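Drekemska Small Press Comics Library: Frequently Asked Questions

Joining and borrowing

Do I have to pay to join?
No. Membership is free and lasts until you stop answering our emails. If you would like to give us money anyway, there is a tin by the door and it has never once complained.

How many books can I take out?
Up to 20 at a time. Manga volumes count as one each, however thin. We know the series you want has 58 of them, and yes, you will have to make three trips.

How long can I keep them?
Four weeks, renewable twice online. After that we start sending reminders, which begin politely and become less so. We don't charge fines for late returns, but you can't borrow anything else until the old ones are back.

Can I reserve something that's out on loan?
Yes, from the catalogue page. We hold reserved books behind the desk for seven days. Please don't ask us to lean on the person who has it. They are probably reading it slowly out of enjoyment.

The collection

What have you got?
At the last stocktake, 1,172 titles, of which a good third are photocopied, folded and stapled by the people who drew them. The rest is manga in translation, European albums, newspaper strip collections and a shelf labelled Villalobos, after the shop whose closing-down stock we bought in one go. We are still finding out what's on it.

Do you have superhero comics?
Some. They are at the back, next to the radiator, and they are doing fine.

Why are the Mirevitz albums kept in a locked cabinet?
The first printings are on poor paper and the spines give way if you look at them with intent. You can read them at the tables on request. The later paperback editions are on the open shelves and have the same jokes in them.

Can I bring food or drink to the reading tables?
Drinks with a lid are fine. Crisps are not, and we can tell.
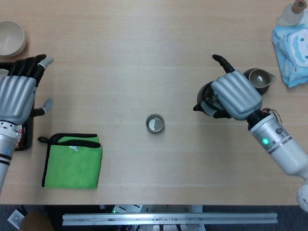
Donations

Will you take my old comics?
Very possibly. Email a list first, with rough condition, and wait for a reply before loading the car. We can't accept anything damp, and "it was only in the garage" is a phrase we have learned to fear.

Are my comics worth anything?
We don't do valuations. In our experience the ones people kept in plastic sleeves are worth less than they hoped, and the ones their mother threw out would have bought a house.

I make my own comics. Can you stock them?
Please. Send or bring 2 copies: one goes on the shelves and the other into the archive, where it will outlive all of us. Any size is welcome as long as it fits in a box file. Larger work goes in the plan chest -- ask first, as the bottom drawer sticks.

Events

What is the Stolter Weekend?
Our small press fair, held each May in the main hall. Tables are let to people selling their own work, and entry is free for everyone else. Applications open in the winter and close when we've filled the room.

How do you choose who gets a table?
Half go to first-time exhibitors and the rest are drawn from a hat. It is a real hat. Bribes in the form of minicomics are accepted gratefully and make no difference.

Is there a drawing group?
Every Sunday at 2 in the reading room. Paper and pencils are provided, though the good rubbers vanish early. You don't need to be able to draw, only to put up with sitting next to someone who can.

Can children come?
Yes. Under-12s need an adult with them. The children's shelves are the low ones by the window. A few books on the upper shelves are for grown-ups and carry a red dot, which we realise also makes them easier to find.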